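How to fold thick knitted sweaters so they stay folded in a shallow drawer?

Posted in Home and Laundry, 255 views

wolholm_tenant

Hello everybody. I have moved into a furnished room and the chest of drawers here is quite shallow. T-shirts are no problem. My problem is the thick winter sweaters. I have 8 of them and if I hang them, the shoulders become long and strange, so I want to fold. But when I fold them, they open again by themselves, or the pile is too high and the drawer does not close.

I fold on the bed, as I have no big table. I have tried to fold in half first, with sleeve on sleeve, and then in three parts. It makes a very fat packet on one side. Is there a better order of steps? And should I roll them instead? I read that rolling is good for travel but I am not sure for wool.

Thank you in advance, and please excuse my mistakes.

3 replies

Bautista

Rolling. Always rolling. It takes less place.

josirent

I worked two winters in a small laundry, and there we folded knitted things every day, so I hope I can help you. Sleeves must come first, before any other fold. If you fold the body in half first, you have four layers of sleeve in the same spot and this is your fat packet.

Lay the sweater flat with the neck away from you. Pull the bottom hem a little so that the body is straight, but do not stretch it. Then bring one sleeve over the chest, and after it the other sleeve. 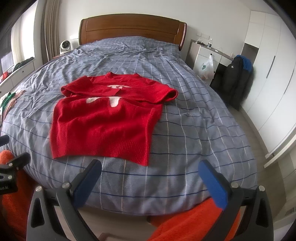
josirent

The red sweater has both sleeves folded in over the front, and the body is still at its full length with the ribbed hem at the bottom. At this moment you stop and look. One sleeve can make a round bend which goes out past the side of the body. With a thick knit it happens very often. Push this bend in with your flat hand, otherwise the packet will be wider than your drawer.

Next, smooth the body with your palms, from the middle to the sides. The soft waves in the lower part must go away now, later it is too late. Also it is good to pull your bedspread tight before you begin. On a wrinkled cover the sweater takes the same wrinkles.

Then bring the hem up to the middle of the chest, and fold one more time up to the neck. For a shallow drawer I stop there and lay the packets side by side. If your drawer is narrow but deep, you can fold in three parts and stand them up like books.

About rolling: for a thin cotton sweater, yes. For thick wool I do not recommend it for the whole season, as the ribbed hem can become wide and wavy. For a suitcase it is fine.

Astness

I agree with the sleeves first. I want to add only a small thing. Do not press the drawer full. I put maximum 2 sweaters on top of each other, and the heaviest one is under. The ones I do not wear until February go in a cotton bag on the shelf.

wolholm_tenant

Thank you all! I did the sleeves first and the packet is much more flat. The drawer closes now, but one sweater with a big collar still makes me trouble. Do you fold the collar down or leave it up?

josirent

Down, to the back side, before the sleeves.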